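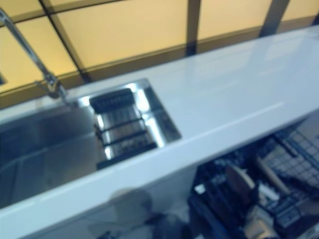 The kitchen station, with the sink rack and the open dishwasher.

Visit report: hands and arms at the Plumar open day
30 August 2021

I came home from Platetbridge with a full notebook and a sore back from leaning over counters, and I would go again tomorrow. Plumar opened its test floor to visitors for the day, and the part I wanted most was the kitchen, where you could watch the same dish job done with different hands and then compare notes with the people who set it up.

The job is simple to say: plates move between the dishwasher and the rack in the sink. Try it with a machine and it gets interesting fast. The counter is glossy white, the basin is brushed steel, and the wall behind it is lit up yellow, so the cameras have to deal with shine from every side. I loved that they hadn't picked a dull gray bench – real kitchens shine too!

Two setups were on the program. The Flundum is a two-jaw gripper with rubber pads, and the Hawthorne is a hand with four fingers and a thumb, with its own camera down at the wrist. I had read about both back in May and was sure the plain jaws would win. They did win on speed. A Flundum cycle took 30 seconds by the sheet on the wall, and the Hawthorne needed 60. But the jaws want the rim at one angle only, and a plate leaning the wrong way in the rack means backing off and coming in again.

The hand was the one people crowded around. It can hook a rim with two fingers and bring the thumb in late, and it copes with a leaning plate far better than I expected. The weak spot is its own wrist view. Once the thumb comes across, it blocks a big piece of the picture (half, on the monitor I watched), and from there the arm leans on what the head camera saw. 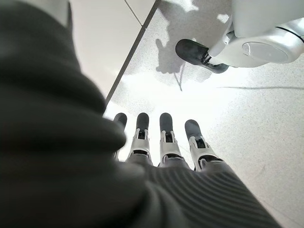

Head camera or wrist camera?

I asked this at every stop and got a different answer each time. My own take, after more than 50 plates: the head view for finding things, the wrist view for the last few inches. The head camera gets the whole sink, the rack and the dishwasher in one look, and you can tell a plate standing edge-on from one that faces you.

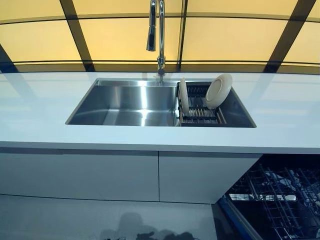
Edge-on plates are the harder ones, by the way. A thin white oval over shiny steel doesn't give the software much to hold on to, and the controller log had far more retries on those. The team has 600 runs saved and let us scroll through them on a laptop, which ate up most of my lunch break.

Next time I'd bring a plate of my own, something with a thick rim, and I'd get in line for the Hawthorne first thing. The line was already long by the time I had finished with the jaws.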